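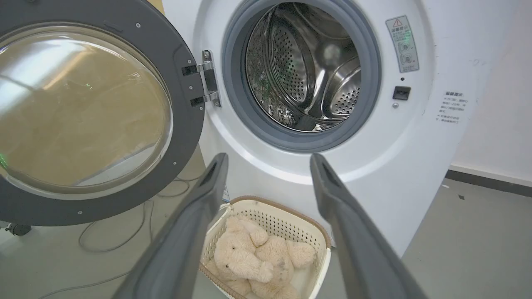
Washer open, bear in the basket.

Laundry Room Gallery – Tarkstead

Posted Thursday, December 21, 2023

The laundry room is on the ground floor at Tarkstead, past the mail shelves. Residents have asked what can be washed there, so this page has a few notes. The text is by Khalil Awad, who looks after the shared rooms at Tarkstead and Pikent.

The washer is a white front loader with a steel drum and a gray rubber seal around the opening. The door swings out to the left, so put your basket down in front or to the right. Please leave the door open after your last load – the seal gets a smell if it stays shut overnight. The warning label on the front is in Chinese. An English sheet with the same safety points is in the binder in room 213.

Soft toys can go in. Use a mesh bag, pick the gentle cycle and keep the spin at 600. Check the seams and the eyes first. A big bear takes a long time to dry in the middle, and it is better to lay it flat than to hang it by the ears. 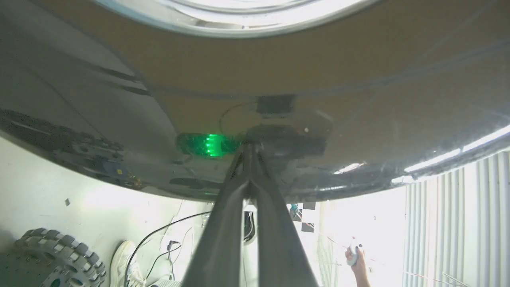 The room is bright in the evening as well, and the walls are plain white. Please don't tape notes to them. There is a board in the hall for lost socks, spare hangers and anything else you want to pass on.

Baskets are shared between the two buildings. If you carry one upstairs, bring it back the same day. The ones with open sides are good for damp things, but small socks do slip out through the holes.

A wash costs 3 tokens. Tokens are sold at the front desk in packs, and any left over from Pikent work here too. Quilts and rugs are too heavy for this washer and should go to the Nonudton building, where there is a larger one.

More pictures will be added when the folding table arrives. Corrections to this page can go in the box outside room 213, marked for Khalil.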